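Brake Pad Questions, Answered at the Bench
Gurkow Cycle & Auto Parts, customer help pages. Last updated 14 May 2025
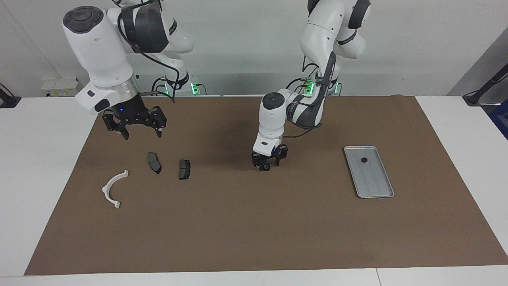

Two pads on the brown mat, one lying at an angle to the other.

We sell brake pads over the counter at our Gurkow shop and by mail from the Fogh warehouse. We also answer the phone, which is how this page came about. The questions below are the ones we get most, in no order anybody would defend.

How do I know which pads fit my car?

Start with the year, make, model and engine, then look at the brakes anyway. Plenty of cars left the factory with two different front calipers in the same model year, depending on trim, wheel size or what was on the shelf that morning. If our lookup offers you two sets, it isn't being coy. It needs the rotor diameter or a photo of the old pad next to a ruler.

Please include the ruler. A coin is fine if you tell us which coin. A thumb is not a unit.

Which side of the pad goes against the rotor?

The friction side. The flat metal plate is the back, and it faces the piston or the caliper. You may feel this question is beneath you. We have a drawer under the counter with pads returned as "noisy" that were put in backward, and several came from people who have been doing their own brakes for years.

If you have one in each hand and you're still unsure, the metal side is the one that will make a terrible sound.

Are all the pads in the box the same?

Sometimes. A box holds one axle set, meaning four pads, two for each wheel. On many cars the inner and outer pads differ: one has a wear indicator, or a clip on the back, or ears of a different shape. Lay them out on the bench in pairs before you pick up a wrench. Match each new pad to the old one that came from the same spot.

If you have already tossed the old ones in a bucket together, take the other wheel apart only after the first is finished. It's your reference copy.

Can I replace just one side?

No. Left and right on the same axle get done together, or the car will pull under braking. We don't sell half sets, and we have heard the arguments.

You can do the front axle and leave the rear alone if the rear pads still have plenty of material. Fronts generally wear faster.

How thin is too thin?

Your owner's manual or service manual has the minimum for your car, and that number wins. In the shop we start nagging at 3 mm of friction material. Measure the material only. People like to measure the whole pad, plate included, and come away feeling wonderful.

Check both pads at each wheel. The outer is easy to see through the spokes, and the inner is often the one that's worn.

One pad is much thinner than its partner. Why?

Usually something is stuck. On a floating caliper, look at the slide pins first. They should move by hand with a bit of push. If the inner pad is the thin one, the piston may not be retracting as it should. If a pad is worn into a wedge, look at the bracket for rust where the ears sit.

New pads will not fix any of this. They'll wear out in the same pattern and you'll get to buy more from us, and we'd feel bad for nearly a full minute.

Do I need new rotors too?

Measure them. The minimum thickness is normally cast or stamped on the rotor, hidden under exactly the amount of rust you'd expect. If the rotor is above the minimum, smooth, and free of cracks and heavy grooves, it can usually stay. If there's a lip at the outer edge you can hang a fingernail on, measure with a tool that reaches past it.

What is the difference between the Jolel and Ondness lines?

Jolel is our everyday pad: ceramic, low dust, quiet, meant for commuting and groceries. Ondness is semi-metallic. It handles heat better, suits trucks and anyone who tows, and leaves more dust on the wheels. It can also be a little grumbly on cold mornings.

We get asked which one is "better" several times a day. Better at what? If you have to think about it, buy the Jolel.

The part number on my Jolel box ends in 422. Is that the right one?

Check the whole number. The 422 ending is the version with the clip-on wear sensor, and it looks so much like the plain one that we have mixed them up ourselves. In January we shipped a batch from Fogh with the wrong sticker on the end flap. If your car has a sensor wire and your new pads have nowhere to put it, call us and we'll swap them and pay the postage.

Where does the grease go?

On the slide pins, on the spots where the pad ears touch the bracket, and in a thin film on the back of the plate if your pads don't have a shim already bonded on. Use brake grease, and use silicone-type on the pins if they run in rubber boots.

It does not go on the friction face or the rotor. If you get a smear on the rotor, brake cleaner and a clean rag will take care of it. If you get it on the pad face, put that pad aside and call us. Sanding and hoping has its fans, but we aren't among them.

What should I lay the parts on?

Anything clean and soft that you don't mind ruining. A plain mat is good, and so is flattened cardboard. The garage floor has grit and old oil on it, and pads set face down will pick up both. A mat also keeps small clips from rolling off to wherever small clips go.

Towels work until a clip snags in the loops. Then you have a towel with a clip in it.

How do I bed in new pads?

Follow the sheet in the box if there is one. For both of our lines, find an empty road and make ten firm slowdowns from 40 mph to about walking pace, without coming to a full stop, leaving half a minute of driving between each. Then drive gently to let everything cool. Don't sit with your foot clamped on the pedal at the end.

Before any of that, pump the pedal with the car parked until it feels hard. The first press after a brake job goes nearly to the floor. Find this out in the driveway.

My new pads squeal. Are they defective?

Probably not. Light noise in the first few days is common while the surfaces settle. If it goes on past that, check for missing clips, dry contact points, or a wear indicator bent against the rotor. A grinding sound is another matter. Stop driving and look.

Can I return pads after I have tried them on?

You have 60 days to return them in the original box, unused. "Unused" means they have not stopped a car. Holding them up to the bracket, frowning and taking them away again is fine, provided they come back clean.

Do you take old pads?

Yes, at the Gurkow counter. Put them in a bag or a box, please, and don't blow the dust off first. Damp them down and wipe them. We pass them along with the scrap metal and you will not be getting a discount for them.

Will you look at a photo and tell me if my pads are okay?

We'll tell you what we can see, and if they look bad we'll say so. We won't declare them good from a picture. For that, somebody has to measure.

Send photos through the contact form, one wheel at a time, labeled. The upload limit is 1000 KB per photo, a figure chosen by our web host and defended by them with some passion.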